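I came down to our Ulstead basement at 11 with my sleeves already rolled up. Laundry room day! Two washers to get gleaming, a green spray bottle at the ready, and a whole November morning to do it in (bliss, really).

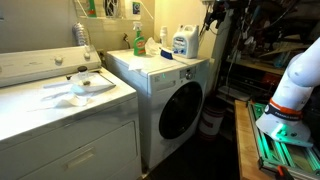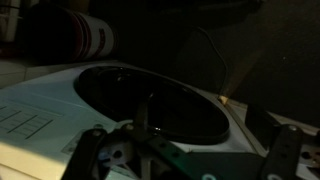

Down among the machines, Ulstead

I began with the lids, humming, and by the second verse I'd decided the shelf was next, then the tools, then the stairs. Upstairs the kettle began to whistle. "Three more minutes!" I shouted, and reached for the brush.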